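Sterkthorpe Handling Laboratory
Gripper Comparison: Pre-Trial and In-Trial Inspection Checklist
Cell: two-arm bench enclosure
Task: hanging of cotton work gloves
Inspector: Édgar Londoño
Second reader: Horacio Riquelme
Month of inspection: February

Entries are Pass, Fail, Observe or Not inspected. Every entry other than Pass carries a comment.

Section A. Mounting and enclosure

A1. Both arms bolted to front rail through mounting plates: Pass
A2. Plate bolts at set torque: Pass
A3. Frame joints checked by hand for play: Observe
Comment: Slight movement at one corner bracket. Retighten and recheck before the Tuesday session.
A4. Controller boards on front rail powered and indicating: Pass
A5. Floor drain cover seated flush: Pass

Section B. Cables and cameras

B1. Cable conduit clear of joints through full range: Observe
Comment: The conduit forms a wide loop on the right arm when the elbow is folded. No contact was recorded at trial speed. The loop is to be shortened if the speed limit is raised.
B2. Wrist cameras fixed and lenses clean: Pass
B3. Camera connectors secured against pull: Pass
B4. Picture delay below 50 milliseconds at both wrists: Pass

Section C. Pick from floor

C1. Gripper closes on a single glove: Pass
C2. Glove retained during lift: Pass
C3. Second arm remains clear of the lifting path: Pass

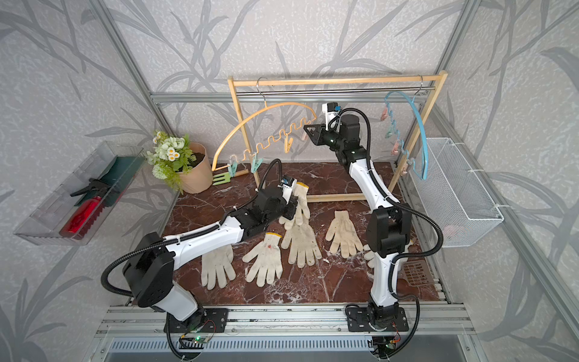 Item C2. Glove held by the left gripper, rack clips unoccupied.

Comment on C1: The Vusus fingers were compared with the Arancibia fingers over the same set of starting positions. The Arancibia fingers took up two gloves together on 3 attempts where the gloves overlapped. The Vusus fingers did so once. Both sets performed acceptably on gloves lying apart.
Comment on C2: Grip force was limited to 4 newtons for both sets. A higher limit was tried briefly and withdrawn after it left marks in the fabric.
Comment on C3: The right arm should be parked pointing towards the rack. Other parking positions bring its elbow too near the side wall.

Section D. Transfer to rack

D1. Rack stable under light contact: Observe
Comment: The rack has shifted on the board on earlier occasions. Mark the position of the feet and confirm it at the start of each run.
D2. Hangers move freely on rail without binding: Pass
D3. Fingers reach clips without striking the hanger: Observe
D4. Release completed without disturbing gloves already hung: Not inspected
Comment: To be scored from the session recordings by the second reader.
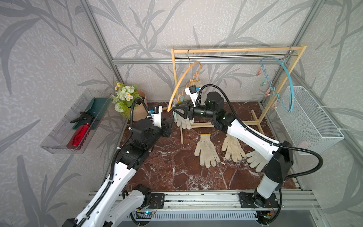 Finger length is the main point of difference between the two sets in Section D. The shorter Vusus fingers require the wrist to come closer to the hanger, and the wrist camera then loses sight of the upper part of the clip. Item D3 is therefore entered as Observe for both sets until the approach angle has been agreed. Particular care is needed at the orange hanger once a pair of gloves is clipped to its lower edge, with the right gripper working directly beside them. The light blue hanger is to be used as the reference for clip position.

Section E. Control and stopping

E1. Emergency stop halts both arms: Pass
E2. Arms hold position on loss of controller signal: Pass
E3. Prulstead controller logs complete for each run: Fail
Comment: Entries were missing after a restart. The log buffer is to be raised to 400 lines and the check repeated.

Actions outstanding

Retighten corner bracket (A3). É. Londoño.
Agree approach angle and re-enter D3 for each finger set. H. Riquelme.
Repeat log check following change of buffer (E3). É. Londoño.

The cell may be used at trial speed with the enclosure attended. Use at higher speed is not permitted until items A3 and E3 have been entered as Pass.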